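Handheld grippers for teaching data - buy a second set or put the money toward an arm?
Forum: Lab and Shop Automation > Budgets and Purchasing

benchcost
I have to turn in an equipment request before the end of July and I'd like some outside opinions before I do.

We have one station with a pair of handheld grippers, wired, left and right, each with its own camera and a marker plate on top for tracking. One person works them over a table and we record small household tasks. Picking up a cup, passing a brush from one hand to the other, putting things in and taking them out. The recordings go to a partner who trains on them. We get paid by the accepted hour.

The station is booked solid. I see two ways to spend the money:

1. A second pair of grippers, plus table, frame, cables and a recording PC.
2. Keep the one station and put a deposit on a Kinuder arm, so we can run the trained results here and stop waiting on the partner to tell us what was wrong with a batch.

My boss likes option 2 because an arm looks like progress. I lean toward option 1. I'd like to hear from people who have paid for either.

torquewrench_lou
What's the accepted rate on the station you have now? If you're throwing out a lot of recordings, a second station just doubles the amount you throw out.

benchcost
Fair. We lose 9 percent, mostly tracking dropouts and operators who forget to start with the grippers apart. I was told that's decent.

torquewrench_lou
It's decent. OK, then it's a capacity question.

mrs_pallet
I'd buy the second pair and use it as spares for the first one. We did it the other way. Two full stations, no spares, and when a finger linkage went on one of them we had a station sitting there with an operator on the clock. The replacement came from the Stolliser warehouse overseas and customs had it for a while. If I had the money back I'd buy spare fingers and spare cables before I bought another table.

halfstep
Disagree a little. Spares in a drawer earn nothing. Two live stations means that when one breaks you still have half your output, and you can rob parts from the dead one. You only need a drawer of the cheap stuff: finger pads, tape, cables, screws.

mrs_pallet
Robbing parts is how we ended up with two dead stations.

halfstep
Ha. Fair enough. Still think a full spare pair is too much for a place with one station.

benchcost
Our station, so people know what size of setup we're talking about. 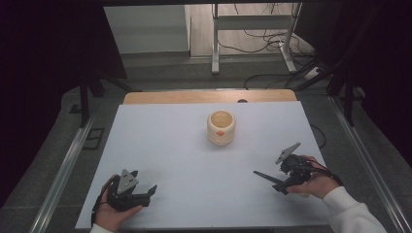
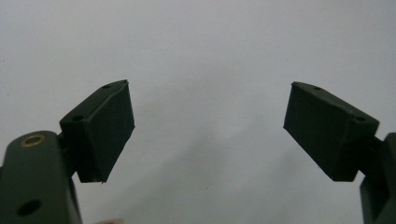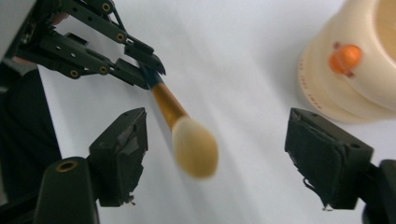 The item list I have so far for option 1 is the gripper pair, a table and board, aluminum rails, cameras, one PC with enough USB ports that don't share a controller, and lights. The partner supplies the software. I left out operator wages, because those come from a different budget and I was told to keep them out of the request.

What I don't have a good number for is upkeep. The grippers were new when we got them and I didn't start logging parts until later, so my log only covers part of the year.

torquewrench_lou
Don't leave wages out. I know they told you to, but put a line in the notes. A second station with nobody to run it is furniture. We had exactly that argument with our finance office and the machine sat under a sheet through two quarters.

oakfloor
For upkeep, we set aside 200 dollars per month per station. Some months we spend 40. One month we spent the entire year's cushion on a camera and a cable that got yanked out along with its connector. Cables are the number one thing. People step back from the table while holding the gripper. Put in the money for proper strain relief and some kind of overhead cable support, and put it in the first request so you don't have to go back and ask.

Pads are second. Ours get taped, the tape wears, somebody tapes over the tape, and then the fingers don't close the way the software thinks they do. Set a replacement schedule and budget for it. We change the tape at the start of every shift.

kd_rowan
Every shift seems like a lot. We do it when it looks bad.

oakfloor
"When it looks bad" depends on who is looking. I have operators who will run a pad down to the screws. Tape is cheap.

kd_rowan
The operator time to peel and redo four fingers isn't cheap though. And a fresh wrap changes the thickness each time, so you get a small change in grip from one shift to the next. The partner noticed it on ours.

oakfloor
Which is a good argument for buying molded pads. Flokbridge sells a slip-on set. They cost more than I'd like and the fit is tight, but everybody's fingers are the same thickness after that. Check that they fit your model first. There are at least two finger widths going around.

benchcost
Thanks, I hadn't thought of molded pads as a line item. Adding that, along with cable supports.

Anyone for the arm? I'd like to be fair to my boss.

sternwheel
I'll make the case for it. We record with handhelds and we have two arms, and the arms changed how we record. Before that our operators did things with their wrists that no arm could follow. They'd tuck the elbow in, roll the gripper over and reach under an object. The recordings looked fine and passed the checks and were useless later. Once they saw an arm try to copy them and jam itself against its own base, they stopped doing it. That was worth more to us than additional hours.

But the purchase price is the small part. You will pay for a mounting table that doesn't move, a controller, a safety scanner or a fence depending on what your insurance says, someone to do the risk assessment, and a person who knows how to keep it running. For us the arm itself came to 40 percent of what we spent in the first year. Your boss is probably looking at the number on the Kinuder quote and nothing else.

benchcost
You're right, the quote is for the arm, a controller and a cable. I didn't know the insurance would care.

sternwheel
Ask before you order. Ours cared a lot. It took longer than the shipping did.

halfstep
Has anyone rented? There are outfits that will rent an arm by the month with the controller included. If the point is to show operators what a robot can't do, you don't need to own one.

sternwheel
Renting would cover that, yes. I'd still want the risk assessment done, and you'd pay for it the same way whether you rent or own.

mrs_pallet
Or ask the partner for video of failed runs. Costs nothing. We show them on a screen next to the table and the operators talk about them over lunch.

benchcost
I've asked for those. They send a spreadsheet.

r_barua
Rajitha Barua here, I do purchasing for a site with nine stations, so take this as coming from the paperwork side.

Get the contract out before you decide anything. Look for how many hours the partner has promised to take from you and for how long. If they can stop with a month's notice, then a second station is a bet on them renewing. The grippers are also usually tied to one tracking setup, so you can't count on selling them on at a decent price. I would write them down to zero over the length of the contract and see if the station still pays for itself. An arm holds some resale value. Not as much as the dealer will tell you.

Second thing, try a second shift before you buy a second station. You have one table and I assume it's dark at night. Another operator on the same gear costs you wages and wear and nothing else. We did that with the Ibrahim project and put off buying for nine months.

benchcost
It is dark at night. We talked about an evening shift once and dropped it, as the building locks at 6 and only one of us has a key. That seems like a silly reason now that I type it out.

The contract says they'll take up to 200 accepted hours a month. We're not close to that with one shift. I'd have to check the notice period.

r_barua
Then look at the key first. And check what "up to" means with them, in writing. It sets a ceiling for you. It may not oblige them to take anything.

torquewrench_lou
Second shift plus mrs_pallet's spares is probably your answer. Twice the hours on one pair means you'll wear it out twice as fast, so in that case I'd come over to her side on the full spare pair.

halfstep
With two shifts on one station, I'd agree. One pair live, one pair in a box, swap them when something feels off and fix the bad one in daylight.

kd_rowan
Recalibrate after every swap and log which pair was used. We mixed them up once and had to go through a month of recordings to find where it changed.

benchcost
OK. Request as it stands: one spare pair, cables, cable supports, molded pads if they fit, evening wages as a note, and one month's arm rental as a separate line that they can strike without touching the rest. I'm calling the insurance people in the morning and I'll ask about the building key at the same time. Will post the notice period once I find the signed copy.

mrs_pallet
Put a few spare screws on there too. They're tiny and they go straight into the carpet.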